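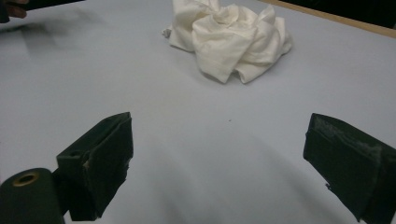
A mesa de trabalho lá de casa tem um problema antigo: o tampo cinzento-claro é mate e liso, e qualquer resíduo de gordura aparece assim que a luz vem de lado. Passei anos a limpá-lo com o que houvesse à mão, quase sempre esponja e detergente da loiça, e a culpar o tampo pelas marcas. Desde janeiro uso só panos brancos, como este que está amarrotado em cima da mesa, e deixei de comprar microfibra colorida. O branco tem uma vantagem prática, mostra a sujidade que sai, e uma desvantagem óbvia, fica feio depressa. Aceito a segunda por causa da primeira.

Seguem as notas do procedimento atual, para quem perguntou nos comentários do texto anterior.

Pano. Algodão, trama fechada, sem bainha grossa. Os meus vieram de um lote da Lusetti e foram lavados duas vezes antes do primeiro uso, porque o acabamento de fábrica repele a água. Um pano novo por lavar espalha o líquido e quase não o absorve. Quem duvidar pode deixar cair uma gota em cima e cronometrar.

Lavagem. 40 graus, ciclo normal, detergente líquido em dose reduzida, sem amaciador. O amaciador deixa uma película nas fibras e essa película passa para o tampo. Durante meses atribuí as manchas à água dura. O Fares Chamoun, que tem uma mesa parecida e menos paciência do que eu, cortou o amaciador antes de mim e mandou-me uma mensagem de três palavras: "era o amaciador". Secagem ao ar, estendido. Na máquina de secar os meus encolheram de forma desigual e ficaram com os cantos repuxados.

Aplicação. Pano húmido bem torcido, dobrado em quatro, passagens paralelas ao lado maior da mesa, com sobreposição de meia largura. Ao fim de cada passagem viro para uma face limpa. Segue-se um segundo pano, seco, no mesmo sentido. Movimentos circulares deixam um padrão que só se vê de manhã, com a janela aberta, e que depois dá mais trabalho a tirar do que a sujidade original.

Produto. Água tépida com um pouco de sabão neutro resolve quase tudo. Para tinta de caneta uso álcool isopropílico num canto do pano, e testo primeiro numa zona escondida. O creme Camar que experimentei na primavera dá brilho, e brilho num tampo mate é defeito. Ficou uma mancha mais lustrosa junto ao meu lugar que demorou umas semanas a desaparecer. O resto da embalagem foi para o lava-loiça, onde trabalha bem.

Madeira. O rebordo claro é outro assunto. Não leva água. Pano seco, e óleo quando a superfície começa a ficar áspera ao toque. Convém tratar o rebordo num dia diferente do tampo, pois o óleo migra com facilidade para a superfície cinzenta e volta tudo ao início.

Arrumação. Dobro os panos em terços e guardo-os na vertical numa caixa Fleury baixa, na gaveta de cima. Na vertical vê-se logo quais estão no fim. Quando um pano deixa de absorver passa para a oficina, para massa e óleo de corrente, e já não volta. Misturar os dois usos estragou-me um jogo inteiro.

Está por resolver a marca de chávena do lado esquerdo. Bicarbonato em pasta atenuou-a, sem a tirar. Não quero usar abrasivo num acabamento mate, e a esponja de melamina é abrasivo, por muito que a embalagem fale em magia. Se alguém tiver experiência com percarbonato neste tipo de superfície, interessa-me a concentração e o tempo de contacto.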